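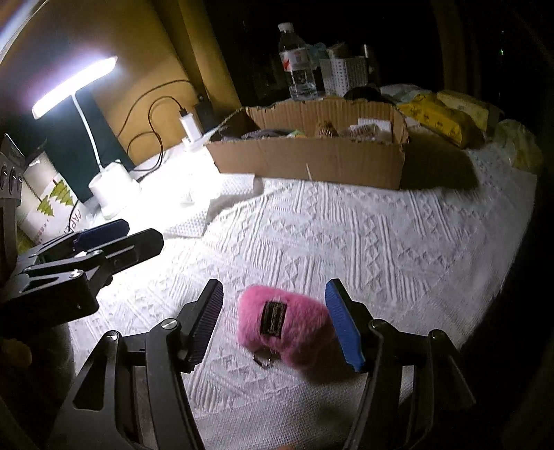
Lost property at the Jillside guesthouse: what changes in July

Guests left 354 items behind in our rooms and common areas over the past year. We mailed 196 of them home. The rest were picked up in person, passed on to the thrift store on Benavides Street, or thrown away when they could not be used again. Since many of you stay with us more than once, we are setting out the new rules before the summer bookings begin.

How long we keep things

Until now there was no fixed limit, and the closet behind the front desk filled up. From July, ordinary items are kept for 60 days from checkout. That covers clothes, books, chargers, toys, toiletry bags and small purses. Opened food and opened toiletries are thrown out the same day. Passports, wallets, bank cards, keys and medicine go into the office safe, and we will try to reach you by phone that afternoon. If we can't reach you, we send an email to the address on the booking.

Phones and laptops also go in the safe. We do not turn them on or try to unlock them. If you call about a phone, please be ready to describe the case and the lock screen.

How to ask for something back

Call the front desk between 9 a.m. and 6 p.m., or reply to your checkout email. Tell us your room number, the night you left and what the item looks like. "A black sweater" is hard to match, as we usually have several. The size, the maker or a missing button will get you a faster answer. Alina Ilie looks after the lost property book and answers most requests on Monday, when the weekend rooms have been cleaned and everything has been written down.

If somebody else will be picking it up for you, send us their name first. We had a mix-up over two raincoats in the spring and would like to avoid another one.

Mailing

You pay the postage and we pay for the packing. Small things go in a padded envelope and larger ones in a box. We get a price from the post office, tell you what it is and mail the item once you have paid. We can't mail lithium batteries on their own, perfume or anything in a glass bottle. Guests living abroad should allow up to four weeks, and customs charges are yours to pay.

Children's things

Call as soon as you notice that a favorite toy or blanket is missing, even if it is late. The night desk can check the laundry room before the first load goes in. Bedding is stripped quickly on busy mornings and small things get rolled up in the sheets. Rezaul Kodikara, who runs the laundry, now has his team shake out every comforter cover over a table – this has already turned up a retainer, a good many socks and one wedding ring.

Before you check out

Most of what we find comes from the same few places: the outlet behind the nightstand, the hook on the back of the bathroom door, the bottom drawer and the gap between the bed and the wall. The safe in the wardrobe is another. Leave its door open when you have emptied it, and housekeeping will know it has been checked.

Unclaimed items

After 60 days, anything in good condition goes to the thrift store, which takes deliveries from us at the end of each month. Coats and blankets are held back until fall. Keys are destroyed after a year.

Questions about the new rules can go to Maricica Surdu at the front desk. The breakfast room will be closed for painting for two days at the end of the month, and breakfast will be served on the porch.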